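Storkmont Building, Lower Level and Shop Floor
Quarterly Fire and General Safety Walkthrough
Date: 13 August 2025
Inspector: Yen-ting Kwan
Area inspected: 3,438 sq ft
Previous visit: July, follow-up items only

1. Exits and aisles
Exit doors open fully from inside: OK
Exit signs lit: OK
Aisles clear to full marked width: NEEDS ATTENTION
Comment: Flattened cartons were stacked against the east wall and stuck out past the yellow line. Moved during the visit. Same finding as July. Please find them a permanent spot -- the Castellanos side of the loading area has space.

2. Fire extinguishers
Mounted and visible: OK
Gauge in green: OK
Monthly tag initialed: NOT OK
Comment: The tag by the stairwell was blank for July. The unit itself is fine. Initial it when you check it, not at the end of the quarter.

3. Electrical
Panel doors closed, 36 inches clear in front: OK
Extension cords not used as permanent wiring: NOT OK
Comment: The dehumidifier in Room 135 is still on an extension cord. Quote for a new outlet came in from Taduritz at $1,452. Needs a signature from the Flumelden office before work can be booked.

4. Benches, clamps and hand tools
Clamp screws turn freely, no bent frames: OK
Guards on bench grinder: OK
Work secured before drilling or cutting: OK
Comment: Wipe down clamp screws and put a drop of oil on the threads before the next visit. Grinder tool rest was reset to 1/8 inch.

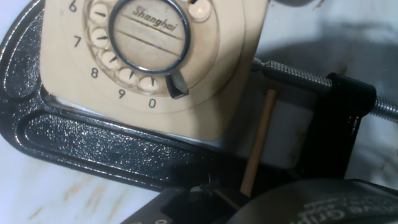
Item 4. Rotary telephone in C-clamp.

5. Storage and shelving
Heavy items on lower shelves: OK
Load limit posted: NOT OK
Comment: The label on the long rack has peeled off. Limit is 800 lb per shelf. Print a new one and laminate it.

6. First aid and eyewash
Kit stocked: OK, except burn gel
Eyewash run for the weekly test: OK
Comment: Burn gel expired in July -- reorder and throw out the old packets.

Open items: 1, 2, 3, 5, 6
Return signed copy to Y. Kwan.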